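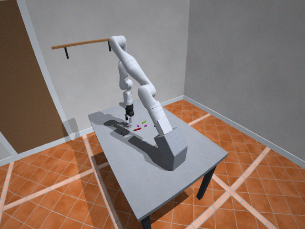 Cladero has published the complete setup and maintenance procedure for Melis, the simulated tabletop cell that its automation group uses to test handling routines before they are released to physical equipment. The procedure covers the placement of the arm, the alignment of the gripper, the lighting of the virtual room and the checks required after any change to the model. It applies to the standard Melis layout, in which a white articulated arm stands on a pedestal on a gray table and carries a black two-finger gripper over small colored pieces. The room around the table, including its tile floor, door and wall shelf, is part of the controlled layout and may not be edited separately.

The document was prepared at the Cladero office in Jakilach and replaces a set of internal notes that had been kept by individual users of the cell. It takes effect in February.

"A simulated cell needs upkeep in the same way a physical one does," said Ilona Fodor, who directs the automation group. "Parts of the model are updated, settings drift between copies, and a routine that passed last month fails for reasons that have nothing to do with the routine. We wanted one written procedure that any of our engineers could follow from start to finish."

Setup begins with the base. The pedestal position is entered first and locked, and the arm is then moved through its full range at reduced speed with no pieces loaded. The gripper is attached only after this motion check has been passed. Engineers next set the tool point midway between the fingers, open and close the gripper through five cycles, and compare the reported finger positions with the values stored in the reference file. The two fingers must travel equal distances. If they do not, the gripper model is removed and reloaded, and the check is repeated from the beginning.

Pieces are loaded last. Their starting positions are drawn by Plukix, the company's scheduling and logging tool, which also records the version of every component in the cell at the moment a run begins.
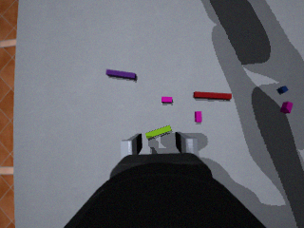
The Melis tabletop from above, with the gripper open at a green bar. Rendering: Cladero.

Lighting receives a section of its own in the new procedure. The arm and gripper cast shadows across the tabletop, and these change with every movement. Routines that rely on camera views can mistake the boundary of a dark shadow for the side of a piece, particularly where two shadows overlap. Users are therefore required to keep the light source at its stored position and to render a reference view from overhead before each series of runs. Any difference from the stored view must be resolved before testing continues.

Before publication, the procedure was applied to a series of 504 runs. Of these, 475 were completed without an operator stopping the cell. The remaining runs were reviewed individually, and the findings led to two revisions: a slower final approach to the table, and an added check of contact settings between the finger pads and the pieces.
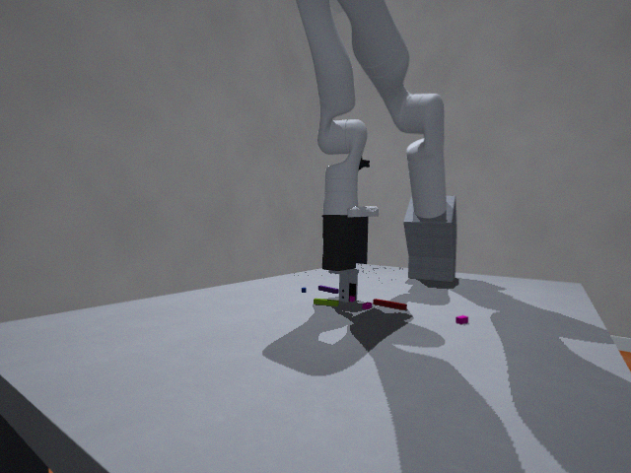
The slower approach applies to the last stage of the gripper's descent. Under the earlier notes, users chose their own speed for this stage, and results from different copies of the cell could not be compared with confidence. The new value is fixed in the reference file and can be changed only by the person assigned to maintain the cell.

That assignment is held by Manolis Sarantis, who will also carry out a scheduled inspection of the model every 7 days. The inspection includes joint limits, collision shapes, the clearance between the closed gripper and the tabletop, and the friction values assigned to each piece. Results are entered in Plukix and remain available to all users.

"Most faults we see are small and easy to correct once they have been found," Sarantis said. "The inspection gives us a date for the last known good condition, and from there the search is short."

If a fault is confirmed, the affected copy of Melis is withdrawn and restored from the reference file. Repairs to a working copy are no longer permitted. Results recorded between the last inspection and the discovery of the fault are marked for review, and the engineer responsible decides whether the runs must be repeated.

The procedure is available to Cladero customers and project partners on request. Existing users of Melis are asked to complete the full setup sequence once before their next series of runs, including users whose copies are currently operating without reported faults.

About Cladero
Cladero develops simulation and test methods for robotic handling. Its automation group is based in Jakilach and maintains the Melis cell and the Plukix scheduling and logging tool.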